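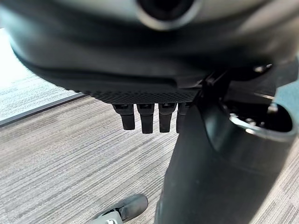 Fig. 4. La columna negra, gruesa y cilíndrica, y un trocito de panel gris azulado en el extremo derecho.

4. Montar la columna y el panel lateral

Llegados a este punto ya deberías tener la base del puesto de trabajo Wunddale nivelada y las cuatro patas apretadas (sección 3). Si te queda alguna pata bailando, vuelve atrás ahora, de verdad, porque con la columna puesta cuesta el doble llegar a los tornillos de abajo. Yo lo hice mal la primera vez y acabé tumbado en el suelo con una linterna en la boca.

Esta parte la he montado ya en varios sitios y cada vez me sale más rápido. Calcula 25 minutos si vas con calma y tienes a alguien que te sujete la columna durante los pasos 3 a 6. Solo también se puede, pero entonces léete antes la nota del final del apartado 4.2.

4.1 Lo que vas a necesitar

La columna, con su tapón inferior quitado
El collarín de sujeción, que viene en dos mitades
El panel lateral
La bolsa marcada con la letra C (tornillos, arandelas y dos separadores)
La llave hexagonal larga, la misma de la sección 3
Un nivel pequeño
Un paño y cinta de pintor

La bolsa C se parece muchísimo a la D. Los tornillos de la D son un poco más cortos y entran igual de bien, con lo cual parece que todo va fenomenal hasta que cargas la bandeja y el panel empieza a moverse. Comprueba la letra antes de romper el plástico. Y si ya has mezclado las dos bolsas (¡bienvenido al club!), mide un tornillo contra el dibujo a tamaño real que hay en la contraportada.

4.2 Colocar la columna

1. Pasa el paño por el extremo inferior de la columna. De fábrica suele traer una película de grasa y, si la dejas, el collarín resbala.

2. Pega una tira de cinta de pintor a 300 mm del extremo inferior, dando la vuelta entera. Es tu marca de profundidad.

3. Mete la columna en el hueco de la base, girándola despacio. Tiene una ranura a lo largo y tiene que quedar mirando hacia atrás, o sea, hacia la pared.

4. Baja hasta que la cinta quede a ras del borde del hueco. Si se para antes, no la golpees. Sácala y mira dentro, que casi siempre es un trozo de espuma del embalaje.

5. Pon las dos mitades del collarín alrededor de la columna, con la flecha hacia arriba, y mete los tornillos a mano. Tres vueltas cada uno y ya.

6. Apoya el nivel contra la columna, primero por delante y luego por un lado. Corrige con la mano mientras la otra persona va apretando, un poco de cada tornillo, en cruz.

7. Aprieta del todo con la llave larga. Cuando notes que se pone dura, da un cuarto de vuelta más y para.

PRECAUCIÓN: no sueltes la columna hasta haber terminado el paso 7. Pesa bastante arriba y, con el collarín a medio apretar, se inclina sin avisar. Los dedos, siempre por encima del collarín, nunca entre el collarín y la base.

Nota: si montas sin ayuda, tumba la base de espaldas sobre una manta, haz los pasos 3 a 5 en horizontal y levanta el conjunto después. Te tocará repetir el nivelado de las patas, pero es más seguro que hacer equilibrios. Adjoa Owusu, que me corrigió el borrador de esta guía, lo monta siempre así aunque tenga tres personas al lado.

4.3 Fijar el panel lateral

Ahora el panel. Va a la derecha de la columna si trabajas con la derecha y al otro lado si eres zurdo, porque los agujeros son simétricos. Decídelo antes de seguir – luego cambiarlo supone desmontar media estructura.

1. Busca la cara buena del panel. La otra lleva una pegatina con el número 332, que es la referencia de la pieza, y debe quedar por dentro.

2. Coloca los dos separadores en los agujeros del lado que hayas elegido. Entran a presión y suena un clic en cada uno.

3. Presenta el panel y mete primero el tornillo de arriba, sin apretar. Con eso ya se queda colgado y tienes las dos manos libres, qué alivio.

4. Mete el de abajo, también flojo.

5. Separa el panel de la columna 24 mm y comprueba la distancia arriba y abajo. Un taco de madera de ese grosor va de maravilla para esto, mucho mejor que andar con el metro.

6. Aprieta arriba, aprieta abajo y retira el taco.

PRECAUCIÓN: no uses atornillador eléctrico en estos dos tornillos. La rosca del panel es fina y se pasa enseguida. Si se te pasa, pide el inserto de reparación de Quansah, que es el que me ha funcionado a mí; con cola no aguanta.

Nota: si al apretar el panel se comba un poco hacia fuera, afloja los dos tornillos y mira los separadores. Uno de ellos estará sin encajar hasta el fondo.

4.4 Comprobaciones antes de cargar nada

Agarra la columna a la altura del pecho y empuja con suavidad en las cuatro direcciones. Toda la base debería resistir a la vez. Si se mueve solo la columna, el collarín está flojo; si se mueve todo junto, el problema lo tienes en las patas.

Quita la cinta de pintor. Parece una tontería, pero si la dejas un par de meses el adhesivo se queda ahí pegado y no hay quien lo saque (alcohol y paciencia, si ya te ha pasado).

Pasa la mano por el borde del panel buscando rebabas. Yo he encontrado alguna en la esquina inferior y con una lija fina desaparece en un momento.

Espera al día siguiente y vuelve a repasar los tornillos del collarín. Ceden un poquito durante las primeras horas y es muy normal que cojan todavía media vuelta.

4.5 Si algo no cuadra

La columna gira sobre sí misma: la ranura no ha encajado con la pestaña de la base. Afloja el collarín, gira la columna hasta notar el tope y vuelve al paso 6 del apartado 4.2.

El collarín no cierra: tienes una mitad del revés. Mira las flechas, las dos deben apuntar arriba.

El panel vibra cuando trabajas: prueba primero a repasar el tornillo inferior. Si sigue igual, pon una arandela de goma entre el separador y el panel. Me lo enseñó Senyo Odoi y desde entonces llevo siempre unas cuantas en el bolsillo.

Te sobra una arandela de la bolsa C: está bien, viene una de repuesto. Si te sobran dos, falta una en el collarín.

Guarda la llave larga a mano, que la vuelves a necesitar en la sección 5 para la bandeja y los brazos de apoyo.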